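Review: Comby Two-Arm Teleoperation Kit

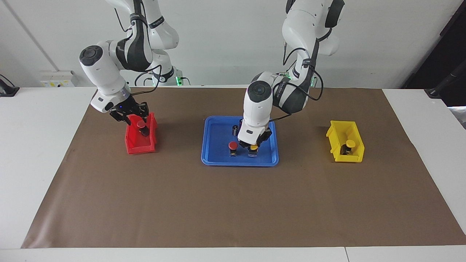
Sorting exercise with the Comby kit: push buttons, a blue tray, and red and yellow bins.

The Viltau training workshop evaluated the Comby kit over 11 working days. The kit allows an operator to guide two robot arms by remote control while each demonstration is recorded for later training. The test task was the sorting of push buttons by cap color.

Setup required most of one morning. The printed guide, supplied by Schouten, is clear on mounting but brief on calibration. Operators new to the equipment completed usable demonstrations on the first day, and 96 recordings were accepted for the final set.

Control of the grippers is precise at low speed. Small parts standing close together remain difficult – the hand controllers give little sense of grip force, and several recordings were discarded for this reason. The replay software is dependable, although exporting a long session is slow.

The kit is recommended for teaching workshops with a permanent bench. Sites that must clear the table daily should allow time for recalibration.

Rating: four out of five.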